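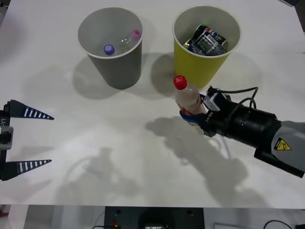

Ticket: recycling, second-floor break room
Site: Enodham, building 2
Opened by: Glenys Bowen
Assigned to: Helmi Hyvönen
Priority: low
Status: closed

Problem as reported
Bottles and cans are ending up together in the sorting cups and then in the same bag. The recycler, Wanevby, rejected the last bag from this floor as mixed. Their slip says "plastic with metal, not sorted" and gives no further detail. Gray is for plastic bottles and yellow-green is for cans. Users say they did not know this.

Wed 5 January, 09:40, Hyvönen
Checked the sign above the counter. It lists "plastic" and "metal" but does not mention a color. The version in the shared folder does, so the printed one is an old copy. Asked Sioned Prosser for a reprint.

11:15, Hyvönen
Checked the cups for size. Gray and yellow-green are the same size and shape, both with a white rim. From the door, the only difference is the color, and the ceiling light over the counter is weak. Two people I asked went by position ("bottles left, cans right"). That works until someone puts the cups back the other way around after emptying them.

11:30, Hyvönen
Second point: caps. Wanevby takes bottles with the cap screwed on. Loose caps drop through their sorting screen and are treated as waste. Our old sign says "remove caps". Corrected in the new text.

14:05, Prosser
New sign printed and up. Wording:
GRAY – plastic bottles, empty, cap on
YELLOW-GREEN – drink cans, empty, crushed is fine
Nothing else in either cup.

14:20, Pfister
Does "empty" mean rinsed? I get this question every week.

14:32, Hyvönen
Drained is enough. A few drops left in the bottom will not get a bag rejected. A bottle with a visible amount of drink in it should go to the sink first. Labels can stay on.

Next working day, 08:50, Hyvönen
Emptied both cups into separate bags. Gray: bottles only. Yellow-green: cans, plus one capped bottle. Moved the bottle over. Stuck a colored dot on the counter under each cup so they go back in the same place.

One week later, 10:10, Hyvönen
Wanevby accepted both bags. 12 bottles in the plastic bag, all with caps on. No bottles in the can bag.

10:25, Bowen
Fine from my side. Please close. The first floor has the same old sign – can it be replaced as well?

10:40, Hyvönen
Closing. First-floor sign opened as a separate ticket, assigned to Prosser.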